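Visit to the Foltwood workshop, Plosgate, Sun 12 April

Eleven members made the trip to the Foltwood open day. We were split into two groups at the door and given visitor badges. The morning talk, by Tímea Gulyás, was on the fault that held up their gripping work last November, and most of us had come for that.

The grippers are held by hand and record how a person picks things up, so that an arm can later be taught the same moves. Over several weeks the left unit began to report itself closed while the jaws were still open. It was intermittent. The log looked normal and 400 recordings went into the archive before anyone compared them with the video.

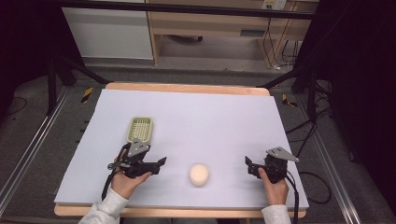 Dirceu Arruda traced the fault to a cable. The lead had been bending at the same spot each time the operator reached forward, and one conductor had broken inside the sleeve. Each gripper has a black cable running down past the front of the board, and he showed us how far it moves when the arm goes out towards the ball. The replacement leads have a clamp near the handle and more slack. They are changed after 400 hours whether they look sound or not, which one of our party thought wasteful.

The second problem came out of the first. With the closing signal unreliable, operators had got into the habit of squeezing harder to be sure.
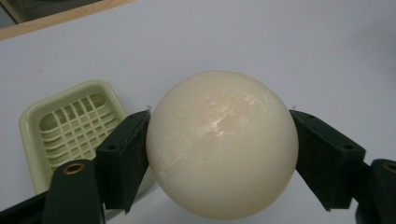

Grip force was dealt with by Maja Kalinowski, who had less time than she needed. A soft object gives under the pads and hides the error, and a hard one slips out sideways. The ball makes a fair test piece as the fingers have to meet it evenly on both sides, and on a waxy-looking surface like that one she looks for any turning as it is lifted. They now check the reading against a gauge before each session. It takes 3 minutes.

We asked whether the faulty recordings could be saved. Only 50 were kept. The others could not be matched to the video closely enough and were thrown out.
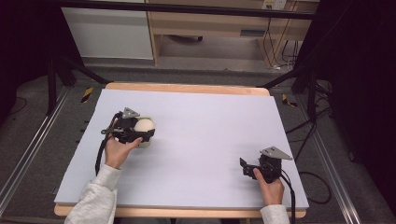 Left gripper closed on the ball, right gripper open.

Questions ran over and we missed the tour of the stores. Lunch was sandwiches and a decent soup. The coach left Plosgate late and we were back in Fliddale by six. Anyone who wants the handout on cable clamps should ask Cosimo Cocco — he has the spare copies.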